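Krishnamoorthy Varghese
Thread, Saturday, February 25, 2023
Print this thread | E-mail this thread
Search posts Enter keyword Go

1/ Today we collect examples for Tapley, our model for tidying up a living room. The target for this round is 141 good examples. This morning we had 97. I will post a little between the sessions.

2/ The task I find most difficult is the towel. It has a different shape every time, so the model must see many shapes. We never fold it before we hang it.

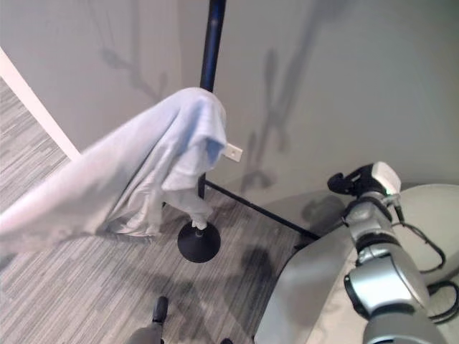

Blue towel on the black stand, gripper holding nothing.

3/ A question I got in December from a colleague in Dindport: do we delete the failed attempts? No. We keep them with a separate label. Bosel, our labeling tool, has a field for the reason, and I ask all operators to please write more than one word in it.

4/ The second task is clothes on furniture. Pale cloth on pale furniture is hard for the model, and in my opinion it is also hard for people who draw the labels. I have looked at the same sleeve for a long time and I was still not sure if it was a sleeve.
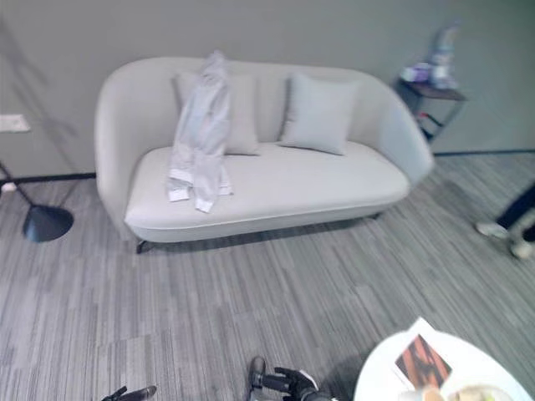

Light gray garment on the light gray loveseat. Both hands are at the bottom of the view.

5/ We changed the rule for the start position. Before, each operator began from the same place, and the model learned the place too well. Now the operator must move the base a little before each example. It costs us 15 minutes per session and I think it is worth it.

6/ The wrist views are less pretty, but I would not train without them. Some of them have blur. We keep the blur, the robot will also have it at work.
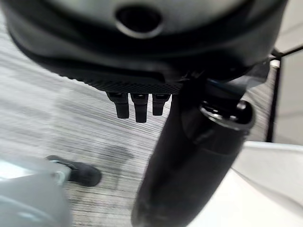
Wrist view: fingertips, wood-grain gray floor and one black shoe.

7/ Still open: 2 sessions from the Cliltcombe team must be labeled again, the task names were exchanged. I will do it on my own tomorrow. If you know a good way to check task names automatically, please write to me.

Print this thread | E-mail this thread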